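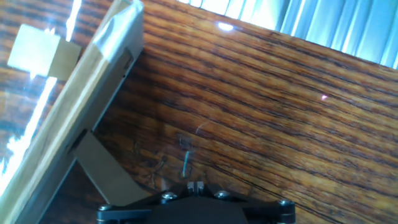 **Figure 1.** Glossy wooden surface with daylight from vertical blinds behind.

### 3.2 Reflected glare and reading comfort

Complaints about glare at home usually concern windows or lamps. Surfaces get less attention, although a varnished table can send a good deal of light back towards the person sitting at it. We asked 42 households in Pruvthorpe to keep a diary in September of where they read, at what hour, and whether they moved their chair or drew the blinds. Entries were coded twice, first by room and then by the finish of the table.

Readers at glossy tables moved more often than readers at matt ones, mainly in the late morning. Most of them blamed the window. Few mentioned the table until the closing interview, when the question was put to them directly.
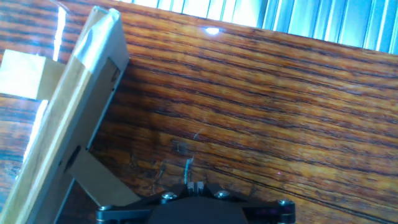 Mahlet Nigatu objected at the review meeting that people with glossy tables may also have brighter rooms, and that the diaries cannot separate the two. We accept this in part. Room brightness was noted only as low, medium or high, and by the householders themselves. In the medium group alone the difference remained, but it was smaller.

Age of finish was a further difficulty. Several householders could not say when a table had last been polished, and old wax dulls unevenly. Following the method of the earlier Talpur survey, we scored each surface from 1 to 4 by eye under a desk lamp. 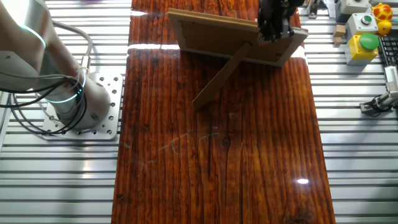
**Figure 2.** Lacquered board with a band of glare and a smaller highlight.

Scores 3 and 4 were merged because the two raters often disagreed on them. Zubaida Bangash rated the upstairs rooms a second time and changed very few.

Cloths and mats were recorded separately. A plain cotton cloth removed nearly all complaints, while clear plastic covers made no difference.
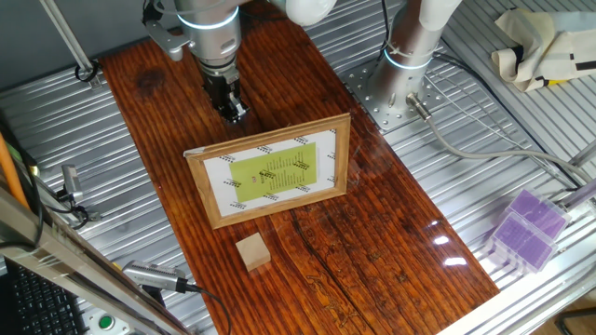 **Figure 3.** Dark, strongly grained plank on a ribbed aluminium surface.

The lamp position used for scoring is given in Appendix B.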